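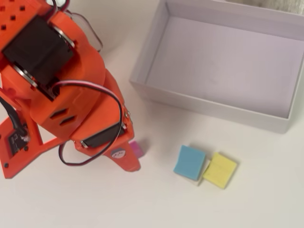 Notebook, student arm project (Carnora)
Sep 11, 2022
Written by Siham Gaber. Present in the room: Othmane, Rokeya, me. Arwel came in the afternoon.

Started with the elbow again. When the arm is stretched far out and has to come down slowly, the elbow shakes a little before it settles. Othmane thinks it is the gain, I think it is play in the printed bracket. We tried his idea first, it takes less time. He lowered the P value by a small step and the shaking became less, but then the jaw stopped higher than where we asked. So we gained one thing and lost another. I put the old value back and wrote both of them on the inside cover of this notebook, please do not write over them.

After that I took the elbow bracket off and looked at it under the lamp. There is a fine white line near one of the screw holes. I can not say if it is a crack or only a mark from printing. Rokeya will print a new one with more walls. Until then we go slowly with this joint and do not let the arm fall when the power is cut. Hold it with the hand first, then cut.

The task for the November demonstration is still the same: take the foam pieces from the table and put them in the white box, one after the other, in any order. The cube is easy for the jaws. The flat squares are the problem. They lie low, and when the tip of the fixed jaw arrives at the side of a square it pushes the square instead of going under it. In the morning we did 11 tries with the blue square only. 7 of them ended in the box. In the others the square slid away, and one time the jaw closed on its corner and it fell before the wall of the box.

Rokeya's proposal is to come down more vertical and to press the foam a little with the tip before closing. The foam is soft, so it should bend up between the jaws. I made the approach by hand with the leader arm and it felt better, but to feel better is not a measurement. To repeat tomorrow with the same start positions.

About start positions: we must decide if we mark them on the table or not. Arwel says no marks, because the camera will learn the marks. Othmane says that without marks we can not compare two days. I agree with both of them, which does not help. For now we use a paper template, put the pieces down, and take the template away before recording.

Wiring. Twice the servo wire at the wrist pulled tight when the wrist was turned fully. I gave it more length, so now it makes a wide loop under the wrist. It is ugly but it does not pull. The danger is that the loop catches something when the arm goes over the box wall. I watched for this during the whole afternoon and it did not catch, though it came near when we approached from the right side. A small clip on the forearm would be the proper solution. Lesego has drawn one already for the Matow arm and the hole distance should be the same. To ask her.

The board on the base: the screws were loose again. I tightened them and put a washer under one. If they come loose a third time we should use nuts with nylon.

Recording. We have now 150 episodes which I consider good. I threw away the ones where the operator stopped in the middle to think (most of these were mine). Othmane wants to keep the slow ones too and let the training decide. My opinion is that a pause in the data becomes a pause in the robot, we saw it last term with the Naciri gripper, which waited above the object for a long time as if it had forgotten something. We did not agree. He will train one version with them and one without, on the same machine, and we compare.

One file was broken and could not be opened. It has the date of the previous session, so it is not from today's change in the script. Moved to the folder "bad", not deleted.

Box position. During the last recordings the box was moving a few millimetres each time the forearm touched the front wall. The box is only cardboard and very light when it is empty. Arwel suggested tape underneath. We put two strips and it holds, but please check before each series, the tape does not like our table very much.

Servo temperature: the elbow was at the limit we agreed after a long series, so we made a break. The wrist stayed cool. I would like to have the temperature written in the log automatically, Rokeya knows how to read it from the bus. She says it is ten lines of code -- we will see.

To do
- new elbow bracket, more walls (Rokeya)
- ask Lesego for the clip drawing
- repeat the flat square tries with the vertical approach (Othmane, me)
- two trainings, with and without slow episodes (Othmane)
- temperature into the log (Rokeya)
- order foam, the yellow square is getting soft at the corners (Arwel, from Stevus if they still have the same thickness)

The arm is parked with power off. The key of the cabinet is with Arwel until he comes back on the next session.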